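Notes on a house rule for shared workspaces
05/08/2022

Our written practice for two-arm cells has grown to 16 pages since the first draft in February. Most of it is dull, and I intend to keep it that way. This post covers section 4, which deals with objects that more than one gripper may reach, and which I have now rewritten for the third time.

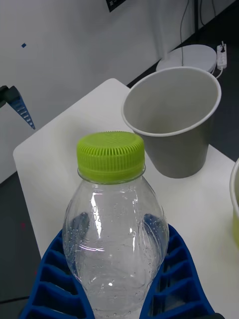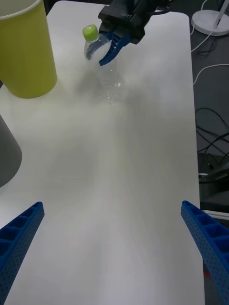
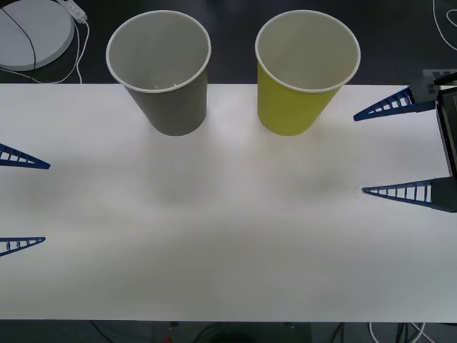 Section 4 used to begin with a sentence copied from an older conveyor document: "Only one end effector shall enter the transfer zone at a time." On a conveyor this was sensible. On a bench where two arms are meant to work together, it forbids the job. The first revision replaced "enter" with "close in", so that a second gripper could wait over the table provided it stayed open. That is the condition the rule has to describe, and the second picture is a fair case of it: one gripper has hold of the bottle near its upper body, while the other arm's two fingers are wide open with clear table between them. The word I have settled on is "holder". At any moment an object has one holder or none, except during a declared handover, when it has two. Everything else in the section hangs from that definition.

The handover clause now reads as follows.

4.1 The receiving gripper shall be fully open before it crosses the boundary of the transfer zone.
4.2 The receiving gripper shall report contact on both fingers before the holder begins to release.
4.3 The overlap, in which both grippers bear on the object, shall not exceed 400 ms.
4.4 If the overlap limit is reached, the holder keeps the object and the receiver opens.

4.4 caused the most argument. The Premia controller template we started from does the reverse and gives the object to the receiver on timeout. I can see the logic, as the receiver has the fresher contact reading. Against that, the holder's grip has already carried the weight and the receiver's has not. Cumitz, whose integration notes I otherwise follow closely, leaves the choice to the site. A site that leaves it to the programmer will end up with both versions on the same floor, so I have fixed it in the text.

There is a separate matter of containers with liquid. I had a clause which said that sealed containers could be treated as rigid objects. I have struck it out. A part-filled bottle shifts its load when it is tilted, and a screw cap tells the controller nothing about how far it has been turned. The new clause sets a tilt limit for any container that may hold liquid, and requires the operator to check the cap by hand at the start of the run. It also says that the grip shall be taken on the body of the container and never on the cap.

Compliant fingers need their own line. The Vellent checklist assumes hard parallel jaws and asks for a jaw gap measurement at each grasp. With slotted fingers that bend round the object, the gap at the tips says very little about the grip further down. I have replaced the gap with motor current and a visual check of the ribs every 630 cycles. Any cracked rib means the finger is changed, and the fingers are changed in pairs.

Two items are still open. The first is cable routing on the floor beside the bench, which section 7 covers only for fixed trunking. The second is whether open cups should count as liquid containers when they are known to be empty. Kárason's guide says yes in all cases. I am inclined to agree, but it would bring the slower speed limit into a good deal of routine work, and I would like to see cycle times before I commit it to the text.

The revised section goes into use with the next issue. Corrections to the wording are welcome in the comments, preferably with the clause number.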